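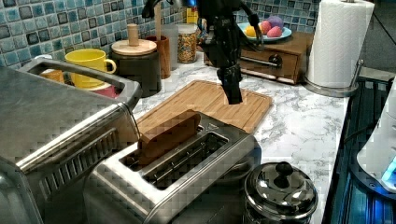
# Shore Power

Tomomi Sekiguchi had sold the diesel at the end of August and told no one at the marina until the battery boat was on its mooring. She named it Luno. Girish Tyagi rowed over to look.

"What's the range?"

"30 miles, if I'm patient."

"And if you aren't?"

She shrugged and handed him the charging cable to coil. 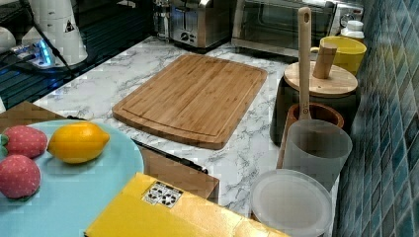 ## Trakongate

They left at seven with the tide. Past the Trakongate light the wind came up, and she watched the battery drop to 50 percent faster than she liked. Girish said nothing. He had put $4000 into his own engine that spring and was listening to how quiet it was out there - water on the hull, a loose shackle somewhere forward.

"Turn back?" he asked.

"Slow down first."

She eased the lever. The number held. An hour later they tied up at Sollivow, where the dock had one outlet and a trawler was already plugged into it. 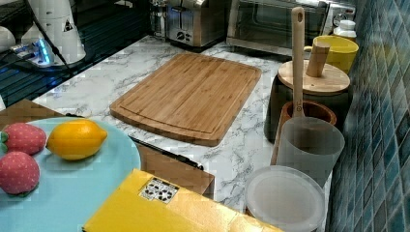 *Bamboo board on the marble counter.*

Girish went to find the trawler's owner. Tomomi sat on the dock and took off her wet shoes.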